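# 설거지 정리하는 로봇, 이제 가정이나 식당에서 쓸 만한가요?

2020년 6월
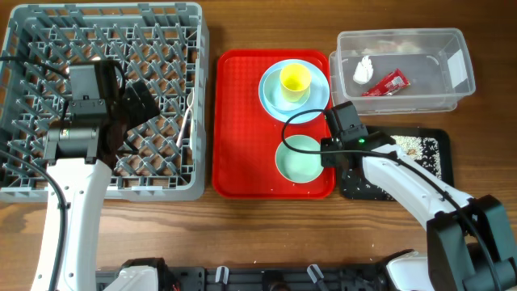 Gowda는 식판 하나 치우는 데 사람보다 빠른 기계를 아직 본 적이 없다고 하더군요. 저도 비슷한 생각인데, 동업하는 쪽에서 자꾸 자동화 이야기를 꺼내서 여쭤봅니다.

좌석 80개짜리 구내식당이고, 점심때 나오는 식판이 326개입니다. 식판에서 그릇과 컵을 빼고, 남은 밥알을 털고, 쓰레기는 따로 버리고, 숟가락과 젓가락은 건조대에 꽂는 것까지가 퇴식구 일입니다. 세척기는 이미 있으니 그 앞뒤만 맡기면 됩니다. Garska라는 업체에서 팔 두 개짜리를 제안하면서 "사람이 하는 동작은 다 한다"고 하는데, 영상은 전부 편집본이고 배속 표시도 없습니다. 5월에 견적을 받아 놓고 아직 답을 못 줬습니다. 실제로 써 보신 분 계신가요?

---

**퇴식구10년차**

써 본 건 아니고 시연은 두 번 가서 봤습니다. 결론부터 말하면 저라면 안 삽니다.

그릇 하나 집는 건 합니다. 문제는 겹친 그릇입니다. 접시 위에 대접, 대접 안에 컵이 들어간 채로 오는 식판이 점심시간에는 절반이 넘습니다. 사람은 컵을 먼저 빼고 대접을 들고 접시를 듭니다. 생각도 안 하고 하죠. 제가 본 기계는 대접 가장자리를 물려다가 컵을 건드려서 멈췄고, 담당자가 와서 손으로 바로 놓아 줬습니다. 그 뒤로는 겹치지 않은 그릇만 올리더군요.

밥알은 더 심합니다. 마른 밥알이 쟁반에 흩어져 있으면 집게로 하나씩 집을 겁니까? 결국 쟁반째 기울여 털어야 하는데, 그러면 다른 그릇이 먼저 비워져 있어야 합니다. 순서가 꼬이면 바닥 청소까지 사람 일이 됩니다.

업체에 이 세 가지는 꼭 물어보세요.

- 편집 없이 한 시간 돌린 영상이 있는지
- 멈췄을 때 누가 와서 푸는지, 그 인건비는 누가 내는지
- 우리 식당 그릇으로 시험해 줄 수 있는지

두 번째에서 말이 길어지면 거기서 접으시면 됩니다.

---

**Calisora 사용자**

너무 부정적인 것 같아서 답니다. 저희는 공장에서 Calisora 팔을 쓰는데 잘 돌아갑니다. 같은 부품, 같은 위치면 하루 종일 합니다. 식당도 곧 되겠죠.

> 같은 부품, 같은 위치니까 되는 거죠. 손님이 식판을 줄 맞춰 놓고 가나요? (퇴식구10년차)

> 그건 그렇네요. 식판에 그릇 자리를 파서 고정하면 어떨까 싶긴 합니다.

---

**주방설비하던사람**

2009년에도 똑같은 말을 들었습니다. 그때는 Prostano에서 식기 분류기를 들고 와서 이삼 년이면 다 된다고 했어요. 저희가 설치한 건 그릇 종류를 하나로 통일한 곳에서만 버텼고, 나머지는 창고로 갔습니다. 요즘 건 카메라도 낫고 집게도 낫습니다. 그건 인정합니다.

그런데 건조대에 수저 꽂는 일 하나만 봐도 아직 멀었습니다. 칸살이 마름모꼴로 엇갈린 건조대에 얇은 숟가락을 세워 넣으려면 각도가 맞아야 하고, 살짝 걸리면 손목을 틀어야 합니다. 사람은 손끝으로 압니다. 기계가 열 번에 여덟 번 넣는다고 해도 나머지 두 번은 누가 줍습니까.

꼭 줄이고 싶으면 로봇보다 퇴식 동선부터 바꾸세요. 컵 따로, 수저 따로 손님이 넣게 통을 두고 잔반통을 맨 앞에 놓는 겁니다. 제가 마지막으로 맡은 곳은 하루 식판이 395개였는데 그렇게만 바꾸고 퇴식구 인원을 한 명 줄였습니다. 통은 넓은 걸로 사세요. 좁은 건 점심 중간에 꽉 차서 결국 다시 식판 위에 쌓아 놓고 갑니다.

Garska 견적에 시험 기간이 들어 있는지도 확인해 보시고, 없으면 계약금은 넣지 마세요.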